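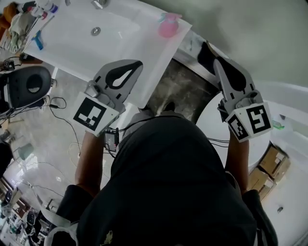 Figure 1. Sink work with a gripper in each hand, seen from overhead.

What Happens to the Washroom Job? Report on my placement at Dusamar
Riku Wada
February 24, 2025

So the title of my project proposal was a lot grander than this, and my supervisor crossed most of it out. What I ended up doing was hanging around a cleaning crew for 13 shifts and asking people how their work has changed now that part of it consists of teaching a machine. I want to say up front that I went in thinking I'd write about job losses. There is some of that in here, but it got crowded out by stuff I didn't expect, like sore thumbs.

Some background first. Dusamar cleans offices and a few small clinics. Last September they signed up with a robotics company called Pledari, who want to build a robot that can do washrooms and kitchenettes. Pledari doesn't have that robot yet. What they have is the hand-held grippers, and the deal is that Dusamar's cleaners do parts of their ordinary work while holding a pair of them, so that the recordings can be used to train the robot's arms later on. The cleaners call this "going on claws." If you're on claws, you get a different sheet for the shift and a small bonus per hour.

How the work is split up

Before the project, a cleaner had a floor and did everything on it, in whatever order they liked. Everybody I talked to had their own order and would defend it to the death (top to bottom, wet rooms first, wet rooms last, one woman who does every mirror in the building before touching anything else!). Now the floor is broken into tasks with names. "Wipe basin." "Move bottle to rim." "Fold cloth." Each task gets repeated, then you reset things and go again. A good session is 80 recordings. The record while I was there was 92, and the guy who did it said he didn't want to see a faucet for a week.

You can see from Figure 1 what the tools are like. The square black-and-white markers on them are for tracking, so the software can tell where each gripper is. Each one has stiff gray fingers, and you feel very little through them. I got to try a pair on my second shift and picking up a spray bottle was fine, I was pretty proud of myself. Then I tried a thin sheet of plastic and it just kept sliding away from me. The cleaners are much better at it than I am, obviously, but they all said the same thing, which is that they had to learn to look where they used to feel. With a normal hand in a normal rubber glove you know there's still grit on the porcelain. On claws you have to bend over and check.

That bending over came up a lot. I handed out a short questionnaire and the question with the longest answers was the one about neck and shoulders. Two people wrote that they'd take the bonus away if it meant shorter sessions. Dusamar did bring in a break after every 20 minutes of recording, and people like it, but the break isn't always taken when the sheet is running behind. I saw that myself more than once.

Who is good at it

This was my favorite part. Going in, the supervisors figured the younger staff would take to the grippers and the older ones would hate them. It didn't shake out like that. The people who got the most accepted recordings were the ones who'd been cleaning longest, because they don't waste movements. One of them has been doing this since before I was born and she just does the thing, once, cleanly, puts the bottle down and she's finished. The newer cleaners (and me) hover and regrab and change our minds. Pledari throws a lot of those out.

It has shifted the pecking order a bit. People who used to be left alone on the top floors are now asked to show others how they do a basin. Some enjoy that. One man told me he felt watched, and that he'd started doing it "the claws way" at home, in his own bathroom, which bugged him.

There's a paperwork side too. Somebody has to go through the recordings and mark which ones are usable, and Dusamar asked for that to be done by cleaners instead of office staff. I think that was a smart move. Two of the crew now spend half their week at a screen. They get a slightly higher rate, and one of them says his knees thank him. The other misses the walking around and has asked to go back to floors full time.

What people think is coming

I asked everyone the same question at the end: will there be a robot doing this in five years? Most said yes for the wiping and no for the rest. The rest means things like the hair in the drain, the half-full coffee cups, someone's toiletries all over the counter that you have to shift without mixing them up. One cleaner pointed out that no two sinks she does have the same junk next to them, and she gets through it without thinking.

I also asked whether they minded teaching it. Answers were all over the place. A few were really into it and wanted to know when they'd get to see it move. A few said the money's fine and they don't think further than that. Three people said it felt like training your replacement, and one of those had asked in a staff meeting whether the recordings belong to her in any way. They don't, according to the consent form, and she signed it anyway. In my proposal I had a section on pay per recording, using a crew at another firm, Drondel, as a comparison, but they stopped answering my emails so I had to drop it.

Problems with my own study

Thirteen shifts isn't a lot, and they were all evening shifts. I also got friendly with the crew, and I'm sure people were nicer to me about the project than they'd have been with each other. My notes came to 462 lines in a spreadsheet and I coded them by myself, so if I misread somebody there was no second person to catch it. And I never got to talk to the building tenants, who walk past all this and must have opinions.

If I did it again I'd start before the grippers arrived. I only have people's memory of how the floors used to run, and memory gets rosy. I'd also time the breaks properly. The crew asked me to pass that on, so I've put it in the separate note to Dusamar along with the questionnaire answers, names removed.

Contact: Ó Riain Student Projects Office | © 2025 the author | Back to top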